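4. Sorting and Storing Your Utensils

This section applies to the Stovville table set, including the small plastic basket. The box says the basket "organizes any kitchen in minutes." We would not go that far. It holds utensils, and it holds them better if you follow the steps below.

Before you start

Clear the table and lay a cloth over it. A woven cloth is best. Chopsticks roll on bare wood, and the Drukus non-slip mat sold for this purpose did no better than an ordinary tablecloth when we tried both.

4.1 Sorting

1. Take everything out of the drawer. Yes, everything.
2. Put the long wooden utensils in the basket first, handles down.
3. Lay the chopsticks side by side on the cloth with the narrow tips pointing the same way. Match them by length. Pairs sold together are not always equal.
4. Keep plastic spoons apart from the wooden pieces.
5. Check each piece for cracks, splinters or a fuzzy surface. Throw out what fails.
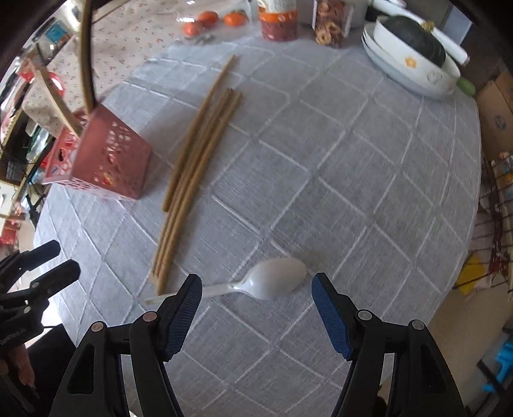 If you end up with an odd chopstick, do not keep it in the hope that its partner will appear. It makes a decent plant stake.

NOTE: Some guides recommend rubbing new chopsticks with oil before first use. We have seen no benefit from it, and the oil can turn sticky. Wash them by hand and let them dry.

4.2 Filling the basket

1. Stand the basket on its base, away from the table edge.
2. Place the tallest utensils toward the center.
3. Add the chopsticks last, as a bundle. Do not pack them tight.
4. Lift the basket a little. If it leans, take something out.

CAUTION: The basket is light. Two long utensils on the same side may be enough to tip it over.

CAUTION: Do not use thin plastic spoons for stirring in a hot pan, whatever the label claims about heat. Use wood.

4.3 Cleaning

Rinse the basket under warm water and push a soft brush through the openings. Crumbs collect there. "Self-draining" means only that water can get out; it will not clean itself.

Replacement baskets: order part 2803. Questions about this section go to Ingegerd Hovland at the Stovville parts desk, extension 359.

Section revised Sep 25, 2018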